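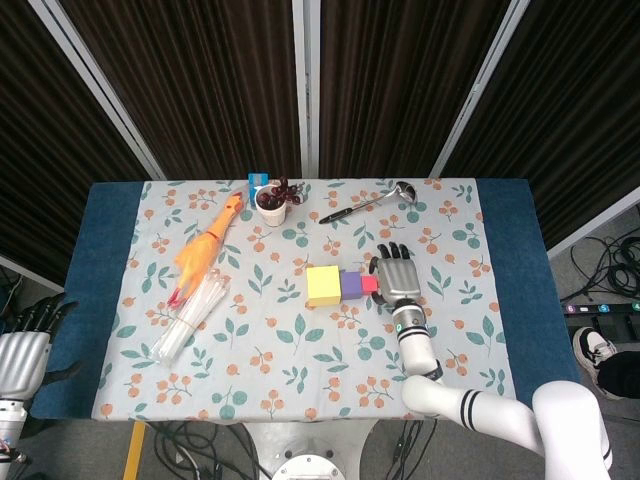

What is Mahawong?

Mahawong is a television drama series created by Manee Klinhom and produced by Tasemex. It is set in 1895 in the river port of Flodberg, where two families dispute the ownership of a ferry company. Juniper Ferreira plays the harbour clerk Ada Mokero.

Broadcast

The first series had 13 episodes and ended on December 29, 2019. A second was ordered in October, while the first was still on air, with Klinhom remaining as head writer.

Production

Most interiors were filmed on a single stage. The market sequence in the final episode — the longest of the series — used 310 extras. Costumes were hired, apart from those of the two families.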